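Swifts and Nest Boxes: Your Questions

We get asked about swifts all summer long at the Semside Swift Group, and we love it! These are the ones that come up most. Last updated July 24, 2018.

When do swifts come back to Semside?
Usually in early May, with the younger birds turning up a bit later. You'll hear them before you see them - a wild, thin screaming over the rooftops, best on a warm evening.

Which box should I get?
Any box with a low, flat entrance and a rough floor inside will do. Many of our members have the Grundow, which takes 2 pairs side by side with a wall between them. If you're handy with a saw, ask us for the Fumby plan and build your own over a weekend.

How high does it need to be?
At least five metres up, under the eaves if you can, with a clear drop below. Swifts fall out of the nest hole to get up speed, so trees, wires and conservatory roofs underneath are all bad news.

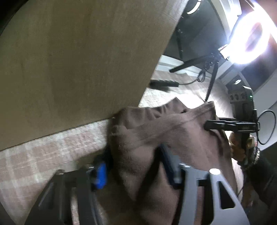 Can I put up a box if my house faces south?
It's better to pick a north or east wall, or a spot in deep shade under the eaves. Chicks can overheat badly in a box that gets the afternoon sun.

Do the calls really work?
They do, and it's thrilling when it happens! Play them in the early morning and again in the evening from May to July, close to the box and not too loud. Have a word with next door first.

I've had a box up for two years and nothing. Should I give up?
Please don't! One pair in Teixeira Terrace moved in after 6 summers, and there are now birds in four boxes along that row. Check that sparrows or starlings haven't filled yours, and leave it where it is.

Do swifts make a mess?
Hardly any. The parents carry most of the droppings away, and you may see a few marks on the wall late in the season.

How many nests do you know of?
We had 69 on our map at the last survey, and we'd love to add yours.

When do they leave?
Most have gone by the middle of August. It goes terribly quiet.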